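okay, teacher thread time. I promised I'd share how we do retelling in my first grade room, so grab a coffee, I'm going to ramble a bit

background: I have 18 kids this year and in September maybe four of them could tell me what happened in a story in order. The rest gave me their favorite part, usually the ending, and then a long tale about their dog

so we start with one book for a whole week. Same book, every day! I used to rush through five and wonder why nothing stuck. By day three they're reading the repeating lines along with me and it's the cutest thing

day one we just read and enjoy it. No chart, no worksheet, no stopping every page to ask stuff. I had to train myself out of that – I am a big page stopper

day two I pull out the retelling rope. It's a piece of clothesline with five knots: who, where, the problem, what they did about it, how it ended. Kids pass it around the rug and whoever has the knot says that part

the rope came from a workshop I took at Vutcombe years ago and I have remade it so many times. Do NOT use yarn. Ask me about the yarn year

day three is partners. One kid retells, the other one holds the rope and slides their fingers along. If a knot gets skipped the partner says "go back a knot!" and they LOVE saying it (a little too much, we had to talk about tone)

day four we draw it. I fold paper into five boxes and they sketch one part in each. Sketch, people. I set a timer or I'll have kids shading one tree until lunch

gingham and a corn cob:
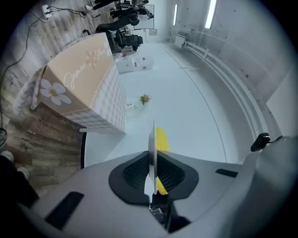
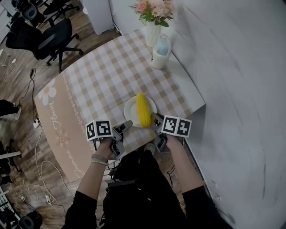
day five they retell it to somebody who hasn't heard the story. We walk over to the kindergarten room at 9 and every first grader gets a little buddy. My shy ones talk more in those ten minutes than they do all morning

somebody asked about assessing this. I keep one page per kid with the five knots across the top and put a check or a dot. I listen to two or three kids a day and that's it. It takes me less than 30 minutes total for the week

also asked: does it work with nonfiction? Kind of! We swap the rope for a different one with three knots – topic, fact, fact. I wouldn't start there though

the book list is coming, I just have to type it up. It's on sticky notes inside my plan book right now

and yes okay, the yarn year. It stretched. By winter break the rope was longer than the rug and "the problem" was out in the hallway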